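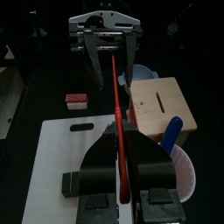

Puesto de manipulación bimanual: pinza derecha con espátula roja; al fondo, la otra pinza, abierta.

LISTA DE COMPROBACIÓN DE SEGURIDAD CON OBSERVACIONES
Planta de Graltiditz – Célula Cever 2, preparación de utensilios de cocina
Fecha de la inspección: 13 de agosto de 2024
Entidad inspectora: Raltier, servicio de prevención
Titular de la instalación: Tsang

Objeto. Revisar las condiciones de trabajo en la célula tras el cambio de tareas introducido en marzo, por el que el personal de línea dejó de colocar los utensilios a mano y asumió la preparación y supervisión del puesto.

1. Parada de emergencia accesible desde la posición del operario
Conforme. Se acciona sin desplazarse. El pulsador del lado del pasillo debe mantenerse despejado de carros.

2. Retirada de tensión antes de intervenir en las pinzas
Conforme con observación. El procedimiento está publicado, pero la copia del puesto corresponde a la versión anterior. Sustitúyase.

3. Puntos de atrapamiento entre dedos
Conforme con observación. El personal conoce el riesgo en la pinza propia de su lado y presta menos atención a la opuesta. Inclúyase en la formación la zona donde ambos brazos se aproximan.

4. Orden de la superficie de trabajo
Conforme. Los objetos ajenos a la tarea se retiran al finalizar cada serie. 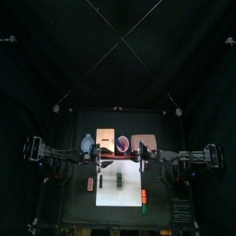

¿Quién puede entrar en la zona de los brazos para recolocar una pieza caída?
Únicamente la persona designada como responsable del puesto en ese turno, con la célula detenida y el selector en modo manual. El resto del personal avisa y espera.

5. Registro de intervenciones
No conforme. De las 157 intervenciones anotadas desde marzo, 63 carecen de la causa de la parada. Sin ese dato no es posible distinguir un fallo de agarre de una parada preventiva. Plazo de corrección: antes de la próxima revisión.

6. Iluminación para las tareas de preparación
Conforme. El nivel medido en la mesa auxiliar es de 1000 lux. Los operarios señalan el contraste con la zona de los brazos, más oscura – se recomienda evaluar la fatiga visual en turnos completos.

7. Carga física y postura
Conforme. Ha disminuido el movimiento repetitivo de muñeca. Ha aumentado, en cambio, el tiempo de pie sin desplazamiento. Se solicita un asiento semialto para el puesto.

8. Carga mental y organización
Conforme con observación. La vigilancia continuada resulta más exigente de lo previsto en la evaluación inicial. Se propone rotación entre la célula y la línea de embalaje, previa consulta con la representación de los trabajadores.

9. Formación
Pendiente. El turno de noche no ha recibido el módulo de rearme. Hasta entonces no podrá rearmar la célula.

Resultado global: apta con medidas correctoras en los puntos 2, 3, 5, 8 y 9.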